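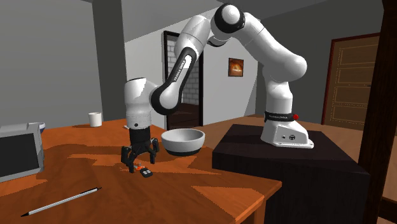 Filed under: Motion planning

I spent most of September on the planner's approach step. In simulation the arm kept picking a path that came down too close to the bowl — legal, but with almost no clearance. I raised the cost near obstacles and reran 257 seeds. Collisions dropped to 17. Amra Delić thinks the rest come from the wrist joint limits, and I agree. Next I'll log the joint values at each failure and sort them by seed.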